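3. Storage of ground spices in home kitchens

3.1 Households and recruitment

The home storage part of the study was carried out in two towns, Tremthorpe and Pundby. We chose them because they differ in how people buy spices. Tremthorpe has a weekly market where most ground spices are sold by weight from open sacks. In Pundby, nearly all purchases are made at grocery stores, and the spices come in sealed packets. Households were recruited through notices in libraries and through a short item in the local paper. Anyone who cooked at home at least four days a week could take part. Households with a member who worked in the food trade were left out.

In total, 3325 survey forms were returned. The form asked which spices were kept in the home, where they were kept, what they were kept in, and how the cook decided when to throw a spice away. It also asked whether the spice was bought whole or ground. Respondents were told to look in the cupboard before answering and not to answer from memory. A pilot version of the form, tested in May, had shown that people left out spices they seldom used, and these were often the oldest ones in the house.

3.2 Containers

The containers reported in the survey fell into four groups: the packet the spice was sold in, a tin, a glass jar with a lid, and a plastic tub or bag. The original packet was the most common in Pundby. Glass jars were the most common in Tremthorpe, where the market sellers hand over spices in paper bags that do not close well and have to be emptied into something else at home.

Many respondents who used glass jars had kept them from other foods. Lids were often a poor match. Several people wrote on the form that a lid had been replaced with one from another jar, or that it no longer turned all the way. We did not expect this and had no question about lid fit, so these remarks could not be counted in a useful way. They did lead us to add lid fit to the home visits described in Section 3.4.

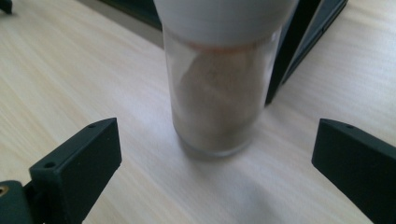

Figure 4. Glass jar with a white cap, holding a brownish granular material.

Labels were another weak point. A spice in its original packet carries a printed name and date. Once it has been moved to a jar, both are usually lost. In Tremthorpe most jar users said they told spices apart by color and smell. This works well enough for paprika and turmeric, which look nothing alike. It works less well for ground cumin, ground coriander and the many brown mixtures sold under family names at the market. The loss of the date matters more for our purposes. A cook who refills a half-empty jar from a new bag ends up with a blend of old and new powder, and the age of the blend cannot be known.

3.3 Place of storage

Respondents gave the place of storage in their own words, and the answers were coded afterward by Halvard Skjelbred and one of the present authors working separately. Where the two codes differed, the form was read again and a code was agreed on. The final list had five places: near or above the stove, in a closed cupboard away from the stove, on an open shelf, in a drawer, and in the refrigerator or freezer.

Storage near the stove was the most common answer in both towns. The reason given was nearly always that the spices were easy to reach while cooking. Respondents who kept spices near the stove were no less likely than others to say that heat is bad for spices. In other words, the advice was known but the layout of the kitchen came first. Older houses in Pundby often have only one wall cupboard, and it hangs beside the stove. For these households there was little choice.

Refrigerator storage was rare and was mostly limited to chili powder. Some of these respondents explained that they had once found insects in a packet and had kept chili powder cold ever since.

3.4 Home visits

A smaller set of households agreed to a visit. Each visit was made by Telma Jara or a trained assistant, and followed the same order. The visitor asked to see the spices where they were normally kept, noted the container and checked the fit of the lid by hand. A small sample of one ground spice was then taken with a clean spoon and sealed in a foil pouch. Cumin was used wherever it was found, and coriander otherwise. Pouches were kept cool and delivered to the Kekana laboratory within 2 days.

Cupboard temperature was recorded with a Valtia logger left in place for one week. The logger was set beside the spices and not in front of them, so that it would not be moved each time the cook reached for something. Households were asked to cook as usual. A few loggers were returned with gaps in the record, and those weeks were dropped.

Samples were tested for moisture and for total volatile oil. The methods were the same as those used for the market samples in Section 2, with one change: the smaller amount of powder meant that the distillation had to be done with a reduced charge. A check on market cumin gave matching results at the full and reduced charge, and no correction was applied to the home samples.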